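Breathing Rate and Class Format at the Kurklow Studio
Project report, second-year module in Exercise and Health
Gorazd Golob
Submitted 29/08/2020

1. Purpose
The project compared resting breathing rate before and after two formats of yoga class: a slow floor class and a standing flow class. Both were taught by the same teacher at the Kurklow studio in Bristgate.

2. Method
Adults already enrolled at the studio were invited by notice, and 38 took part. Each attended both formats, one week apart. Breaths were counted by hand over two minutes, seated, with eyes closed. Readings were entered on paper and copied to a spreadsheet the same evening. Anyone who had eaten within the hour was asked to wait and was measured last.
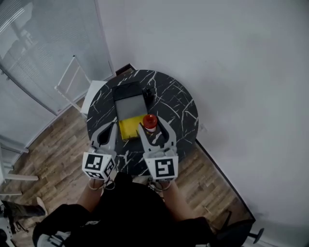
Photo: Grumelholm Picture Desk

Room temperature was not controlled. The flow class ran in the larger room, where the heating is older, and this is treated as a limit on the comparison.

3. Results
The rate fell after the floor class in most participants. After the flow class it was higher at first and returned to the starting value during the closing rest. The Kyei comfort scale, completed after each class, showed no clear difference between formats.

4. Further work
A repeat is planned for December with both classes in the smaller room and a longer seated period before the first count. The consent form will be shortened.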